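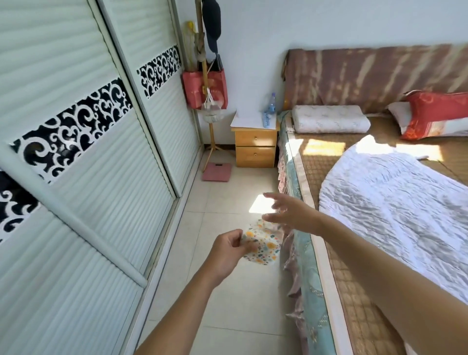 The boots came today, in the end. I had put off buying new ski boots for four seasons and finally ordered the Dal Bello pair in May, when the shop at Trelia was clearing out last winter's stock. They sat in a warehouse somewhere until this afternoon. I tried them on in the bedroom, buckled tight, and walked back and forth past the wardrobe with the swirl bands on its doors until my shins complained. The coat rack in the corner got the old navy cap, the one with the broken strap, because I don't want it back in with the good clothes. The left boot feels right. The right one presses on the ankle bone, on the inside, the same place as always. The shop said to wear them indoors for a few evenings before having anything done to the shell, so that is what I will do.

I wrote down the costs so far. The boots were 276 with shipping. The season pass at Trelia is 500 if I pay before the end of the month and 600 after that. I will pay tomorrow. Last year I waited, thinking I might not ski enough to make it worth it, and then bought day tickets all winter and spent more than the pass would have been. The small hill has one chairlift and two rope tows and the top run is groomed only when they feel like it, but it is a short drive and I can be there for the evening session after work.

The skis are the old ones and will stay the old ones. I looked at the bases after lunch. There is a gouge under the left foot from the rocks near the bottom of the tree run, and the edges have some rust at the tips. The rust came off with a rubber stone. The gouge needs filling. Flikside charges 80 for a full tune with base repair and they are careful, so I will take them over when I have the boots sorted out and they can set the bindings at the same time. The new soles are a different length from the old ones and the bindings have to be moved anyway.

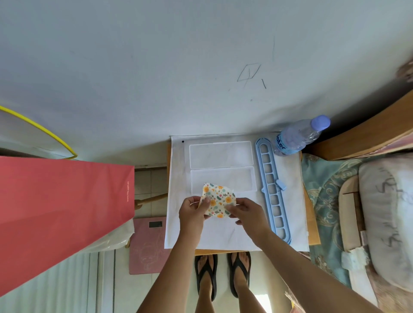 The other thing to settle is the trip. We have talked about going up to Walus for a long stretch in January, and it has been talk for three years. I read through the cabin listing again tonight. It has a wood stove, a bathroom down the hall, and no kitchen to speak of, only a hot plate. The road is plowed as far as the lower lot and then it is a walk with the bags. I don't mind the walk. I do mind the hot plate, but we could cook ahead and bring soup frozen in tubs, which would keep fine on the porch if the weather is cold enough.

My knee is the real question. It was fine all summer and fine on the stairs, and then last week it ached after I moved the firewood. I started the exercises again, the wall sits and the step-downs, and I am doing them before breakfast so that I can't talk myself out of them later in the day. This morning I held the wall sit until the kettle boiled. The step-downs on the bad side are still wobbly. I had stopped doing them in spring when the snow went, and I remember stopping them in spring the year before as well. 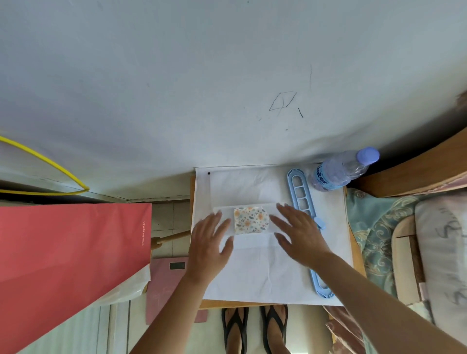
Would it be better to put off Walus until March? The days are longer then and the knee would have a full season behind it, but the lower slopes get slushy by noon and the cabin costs the same, so January still makes more sense to me.

I will write to the cabin people in the morning and ask what is open. If the middle of the month is gone I'll take the end of it. I also need to ask whether there is a place to dry boots, as the listing says nothing on that and I am not putting new liners next to a wood stove.

Wore the boots again after supper, sitting down mostly, with the thin socks. The right ankle was a little better than this afternoon. Took them off at nine and put the buckles on the loosest notch so they keep their shape. Cold tonight, clear, no wind. The neighbors have their snow shovels out on the step already. I have to look for ours, which I think is behind the bikes.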